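Décembre
Par la rédaction technique

Café moulu : ce que le contenant change à la conservation

Le café torréfié commence à se dégrader dès sa sortie du tambour. La mouture accélère le phénomène : en multipliant la surface exposée à l'air, elle facilite à la fois le départ des composés volatils et l'oxydation des lipides. Un paquet entamé le matin et laissé ouvert sur le plan de travail a déjà perdu une part sensible de ses arômes le soir.

Quatre facteurs interviennent, l'oxygène, l'humidité, la lumière et la température. Le premier est le plus difficile à maîtriser dans une cuisine domestique. Chaque ouverture renouvelle l'air contenu dans l'espace de tête, c'est-à-dire le volume libre entre le produit et le couvercle. Un récipient de grande capacité rempli au quart protège donc moins bien qu'un petit récipient plein, à joint équivalent.

L'atelier de torréfaction Uvgate, installé à Bridelden, recommande à ses clients de fractionner les sachets de 500 g dès l'achat. La portion courante reste à portée de main, le reste est refermé et n'est ouvert qu'une fois la première épuisée. Le délai de consommation conseillé après mouture est de 16 jours. Au-delà, la tasse s'aplatit, l'amertume prend le dessus et une note de carton peut apparaître.

Le joint mérite plus d'attention que le matériau du corps. Le verre est inerte et se nettoie sans retenir les odeurs, mais il laisse passer la lumière et se range de préférence dans un placard fermé. Le métal supprime ce défaut. Dans les deux cas, un joint encrassé par les particules fines ou l'huile de café cesse de plaquer correctement. On le dépose, on le lave à l'eau tiède avec un détergent neutre, on le sèche complètement avant remontage. Chez Hovar, les boîtes 707 et 716 ne diffèrent que par ce point : joint plat pour la première, joint à lèvre pour la seconde. Kruger fournit des joints de rechange pour les deux diamètres.

Le réfrigérateur est à proscrire pour la portion courante. La condensation qui se forme à chaque sortie humidifie la mouture et favorise les agglomérats. La congélation reste admissible pour les réserves, à condition d'attendre le retour à température ambiante avant d'ouvrir.

Le marc humide, enfin, ne doit jamais entrer en contact avec la cuillère doseuse.
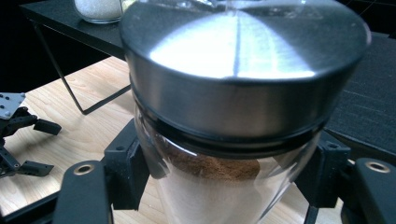
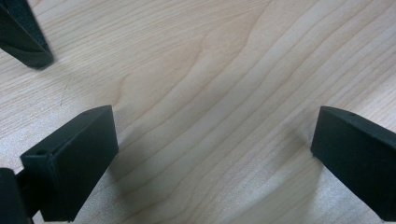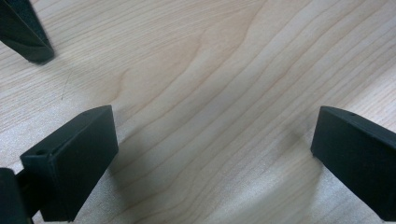
Bocal en verre à couvercle métallique et joint noir (première photo) ; surface en bois clair, veinage en arche (deuxième et troisième photos).

Ce site utilise des cookies de mesure d'audience. Accepter | Refuser | Paramétrer

Contact | Mentions légales | © Tous droits réservés | Haut de page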